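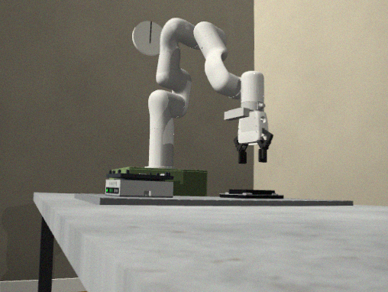
Sim-only training for the board task: our result, and a question

plimberg_bench
Posted December 28, 2023

Hi all, long post, get a coffee. We've been training the arm entirely in simulation since October, on the tabletop setup with the black fixture on the board, and I finally have something worth sharing. With lighting and table textures shuffled every episode, the policy got through 325 of 565 test episodes. With everything held fixed during training it managed only 40 of the same 565. Same network, same demos, same two-finger gripper. I was so happy I ran it again to be sure!

What I can't decide is whether to shuffle the camera position too – has anyone tried?

wovent_fan
Lovely work, and thank you for writing it up so patiently. We did try camera shifts with Cluler, up to 2 cm, and it helped a little. Past that the gripper started hovering over the fixture and never committing.

Kuusisto
Sorry to be the grump, but I don't think this shows what you say it does. If your test episodes also have shuffled lighting, then of course the fixed policy falls over. How does it do on the plain scene it was trained on?

plimberg_bench
Fair, and I should have said so. On the plain scene the fixed one wins, by a bit. I still care more about the shuffled test, my hope being a real table someday.

Kuusisto
Then put both in the table. I'd also keep the camera still until you know which of textures or lighting is doing the work.

wovent_fan
I'd go the other way, small shifts now and sort out the causes later, but do post the split if you run it. My money is on lighting.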